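The glorious, squeaky-shoed return of the Saturday-morning-style telly show

I have a confession to make, and I'm making it from under a blanket at half past six in the morning with a bowl of cereal balanced on my knee. I'm a grown woman with a pension. I've set an alarm so that I can watch Ploravside before work. And I'm having the best time I've had in front of a television in years!

If you haven't met it yet, Ploravside is a teen drama set in a seaside town where the pier has closed, the roller rink hasn't, and everybody between the ages of twelve and seventeen seems to own at least one pair of jelly sandals. It's set in 2000, and it takes this very seriously. There are butterfly clips. There are gel pens (the milky ones, which only worked on black paper and which I would have sold my brother for). In the second episode a girl waits for her mum to get off the phone so she can go online, and she waits for so long, with so much sighing, that I had to pause it and text my sister.

My sister's reply was just the noise of a dial-up modem, spelled out. It took up the whole screen.

I was eleven when this sort of programme was at its height, and I watched all of it. The imports, the homegrown ones, the Australian ones with the horses. I'd come in from school, drop my bag where people would trip on it, and that was me until tea. The clothes were the thing. I couldn't have told you the plot of most of them by the following week, but I could have drawn you every top. There was one with a handkerchief hem in a sort of sunset fade that I described to my nan in so much detail that she tried to make it for me out of a pillowcase. I wore it to a disco at the leisure centre. We'll leave that there.

So I came to Ploravside with high hopes and my arms folded. I've been hurt before. You know the kind of thing I mean, where they stick a cassette player on a shelf and play a pop song over the titles and think that's the decade done. What got me this time was the hair. Two thin strands left out at the front, gelled to within an inch of their lives, on every single girl in the form room. Whoever did that had been there.

Her name is Prapai Pongsiri, and as well as the hair she looks after most of what the main cast wear. I rang her up for this piece and we were meant to have 21 minutes, a slot so precise that I was quite frightened of it. We went well over. She grew up above a dry cleaner's and says she learned what people wore by looking at the rail. "Everyone remembers the party clothes," she told me. "I wanted the coat that was a bit too big, so it would last. Nearly everybody I knew had that coat."

She has kept up to 600 pieces for the series, some bought, some borrowed, a good few dug out of lofts by people who heard what she was doing. Her favourite is a pair of combat trousers with so many zips that the actor wearing them had to be recorded standing still. Mine is a tiny rucksack, big enough for one lip balm and a bus fare, carried all the way through the first series by Jodie, the bossy one. I had that rucksack! Mine was silver and the strap went in a fortnight.

The writing is lovely too, I should say, before you think I'm only in it for the zips. Ravindra Rajput, who created it, has a real ear for how children talk when they think they're being terribly adult. There's a running story about a school radio station, Tirent FM, which broadcasts to the dinner hall and one corridor, and the rows over who gets to present the lunchtime slot are as tense as anything I've seen in a thriller. Episode four is just the row. It's one room, five kids and a broken chair, and I was sweating.

I asked him why he thought it had found people like me as well as the teenagers. He laughed and said his own daughter watches it as if it were set in the Tudor court. She wanted to know what a top-up card was. She was very moved by the idea that you might arrange to meet a friend outside Hegazy, the town's record shop, and that if the friend didn't come you would simply stand there.
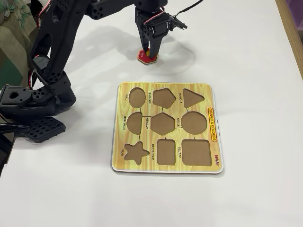

I've been thinking about that a lot, the standing there. So much of those old programmes was waiting about. Waiting by the lockers, waiting for the phone, waiting for the boy with the curtains haircut to turn round in assembly. Ploravside lets its characters be bored, and it lets you be a bit bored with them, and then somebody says something daft and it's suddenly the funniest thing in the world. My friend group ran on that for about six years.

It isn't perfect. The teachers are a bit thin, and there's a dad with a business idea (a smoothie van, called Bristico) who I'd happily see sail off into the sunset with his blender. The music sometimes leans on you when you were already feeling the thing perfectly well by yourself. And I've got a bone to pick about the school canteen, where the chips look far too good. Ours were grey, and you got 200 grams of them if the dinner lady liked you and a spoonful if she didn't.

But then there's the roller rink episode. I don't want to spoil it. I'll only say that it involves a borrowed denim jacket, a slow song and a very long look across the skate hire counter, and that I rewound it twice and was late for work. My manager asked if the trains were bad. I said yes, dreadful.

A second series starts in April, and Prapai let slip that there will be a school trip and "quite a lot of body glitter". I've ordered some. My sister's coming to stay for it, and she's bringing the gel pens.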